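Clearing the Bench: a kitchen decluttering project
Sandamali Ranasinghe
Home and Community Studies, Tilside College

Why I picked this

I'll admit I chose this topic out of frustration. I share a house in Tilside with three other students and I love cooking, but for most of last year I was chopping onions on a dinner plate balanced on the stovetop. There just wasn't any room! So when our teacher said the major project could be anything to do with how people use their homes, I put my hand up for kitchen benches before she'd finished the sentence.

My question was pretty simple. How much of a kitchen bench do people get to work on, and does moving things around (without buying anything new) make it better? I had a budget of 55 dollars and I'm proud to say I spent none of it.

How I did it

I started with a short survey, mostly handed around at the Andale community centre and through my mum's netball group. I got 63 responses back, which was more than I was hoping for. I asked what lives on the bench all the time, what gets used every day, and what people would put away if they had somewhere to put it.

Then I went and looked at real benches, which was easily the best bit. I took a tape measure and a notebook, and I asked people not to tidy up before I came. (Some of them did anyway — you could smell the spray.) At each place I wrote down the appliances, where the power points were and where the person stood to chop.

What I found

The toaster is the king of the bench. Out of the 63 people, 95 per cent said theirs never gets put away, and quite a few have a toaster oven as well. When I asked if they needed both, I got some very passionate answers! The toaster oven people like it for cheese on toast and reheating pizza, and the toaster people say it's quicker for breakfast. Fair enough.

The next thing is that appliances bunch up around the power points. People don't choose the spot so much as the cord does. Once the toaster and the coffee gear are parked at one end, everything else gets pushed to the back wall or the other end, and whatever is left over in the middle is where you cook.

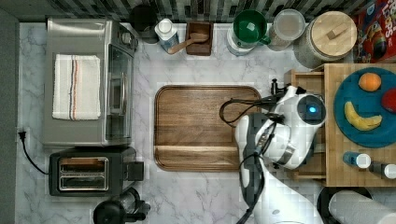

Figure 1. Appliances on the left, jars and canisters along the tiles, chopping board in the middle and fruit on the right.

I ended up calling this layout "the horseshoe" in my notes, and I think it works really well. The board has its own place, so it's ready to go whenever you want it, and the wooden spoon is standing in its box at the back instead of rattling around in a drawer. I also like the tea towel folded over the top of the toaster oven, though my one safety note would be to move it before switching the oven on.

What I'd change about the horseshoe is the back row. Tall canisters look lovely, but cereal can go in a cupboard, and so can anything you only open once a week. Fruit should stay out, in my opinion. Two people in my survey wrote that they eat more of it when it's on a plate where they can see it, and I'm the same.

Trying it at home

On a Friday night I talked my housemates into redoing our own bench. We cleared the lot onto the table, wiped everything down, and only put back what we'd used that week. The rice cooker went to the pantry. The sandwich press caused an argument and is now on top of the fridge. We kept the chopping space clear for the rest of May, apart from one bad weekend with a birthday cake.

What I'd do differently

I'd visit more flats, as most of my benches were in family houses with a fair bit of room. I'd also ask about height. My nan mentioned hers is too low for her back and I hadn't thought to measure that at all.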